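Search this site
Type and press enter
Search

Udurness Bench Days – gripper comparison gallery
2025-04-08
14 shares 6 comments

Well, it has taken me far longer than I promised to get this page up, and I do apologise to everyone who has been writing in to ask after it. We spent the back end of the winter trying out hand-held grippers at the Udurness workshop, mostly to settle an argument between Elias Azar and me over pad shape, and the argument is still going on (very cheerfully, I should say, and usually over soup). What we did get out of it was a great deal of handling time, a list of likes and grumbles, and the start of a gallery, which I will add to as I sort through the rest.

Two tools went through the whole set of tasks. The first is the Zellska, the one most of you will know from our November open evening, with the long trigger and the slim fingers. The second is the Dranonton, which has broader pads and a stiffer return spring, and which Karim Qudah had been itching to get his hands on for months. Both carry their own camera, so the view you learn to work from is the one looking down between the fingers. It takes a bit of getting used to! Your hands feel as if they are in the wrong place for the first half hour, and then quite suddenly they don't.

We gave each person 31 pick-ups with each tool, working through a box of odds and ends from my own kitchen drawer and from Hjørdis Rønning's sewing basket – bottle corks, bobbins, teaspoons, washers, a thimble, buttons of every sort. Corks were no trouble to anyone. Teaspoons were fine so long as you took them by the neck. Buttons flat on a table were miserable with either tool, and Hsiu-ying Cheung only managed hers by sliding them to the table edge, which we argued about and then allowed.

Small hardware was where the two really parted company. With the Zellska you can come down over a thin part quite steeply and still see both sides of it, and I found I was closing on things almost without thinking. The Dranonton wants more patience. Its pads hide what is nearest to them, so you need to line up early, keep the jaws well open and bring the whole hand across until the part is nearer the middle. Once it has hold of something, though, it has hold of it, and I never had a part twist in the pads the way I did with the Zellska. Yatziri Contreras, who has much steadier hands than mine, liked it best of everything she tried.

A word on cameras, as several of you asked. We began with the sharper of the two settings and went back to the softer one, which coped far better with our pale worktops and the glare off anything shiny. Focus we left alone after the first afternoon. The controller is the same little Qin box for both tools, and apart from one loose plug it gave us no bother at all. Altogether we saved 2772 short clips, and over 93 of those are me dropping the thimble.

Comments are open underneath, and Karim does read them, even if he is slow to reply. If you have used either tool on small screws and found a better way in than ours, please do write and tell us how you hold your wrist.
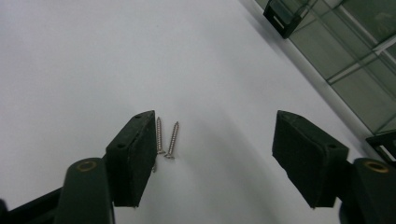
Next on my list are the softer pads, which Hjørdis has already cut to size, and I would like to run the thin parts again with those before we go anywhere near the heavier things. More pictures as I get to them.

6 comments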